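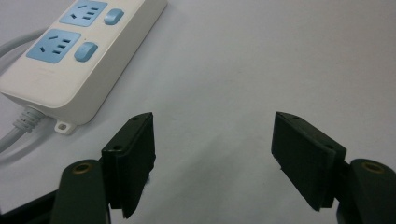

Doina Nedeljković reckons a power strip is the one thing on a desk that everybody owns and can't name properly, and she's got a point, because I've heard it called a multi-plug, a gang, a trailing socket and (in our house) "the long one". I've filed this article under power strip and let the other names redirect to it.

A power strip is a row of sockets in one housing, fed by a single cable from the wall. The housing is usually plastic, very often white or off-white, and makers like to brighten it up with coloured socket panels – light blue is a favourite of mine!

Sockets and slots

The slots tell you which plugs will go in. Some strips take one kind of plug only, and others have a combined panel, with a two-pin pattern next to a group of three slots, so either sort of plug has somewhere to go. I grew up with the one-kind-only type and still find the combined ones a bit of a treat.

Switches

Plenty of strips have one switch for the lot. The ones I'd go out of my way for have a rocker beside each socket, so you can turn the lamp off and leave the radio alone. My old Turndale had 4 sockets and a single switch right at the end, where my foot could find it, and I lost more than one letter that way.

On the desk

Most strips end up on the floor behind something, and I think that's a shame (they get dusty and you have to crawl). On a table top you can reach the switches, though you do give up some space. Ha-rang Heo wrote to me in November to say she clears the whole surface first, lays the strip at a slant and only then puts things back round it – I've copied her ever since.

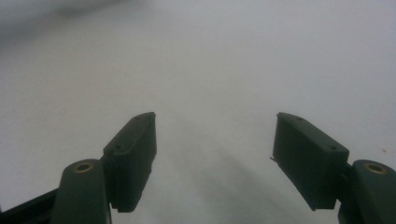 Fixing and cable

Many strips have a small tab with a screw hole, or keyhole slots underneath, for fixing them to a wall or desk. Where the cable leaves the housing there's often a ribbed sleeve called a strain relief, which lets it bend gently and stops it kinking. Leave a loose curve of cable there and don't pull it tight.

Look for the rating too, on the label. It covers everything plugged in together,

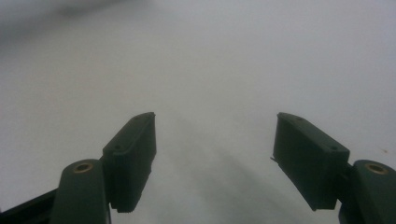

so heaters and kettles are best kept to the wall, and one strip should never be plugged into another. I know, I know, we've all been tempted.

See also: extension lead, cable tidy, wall socket.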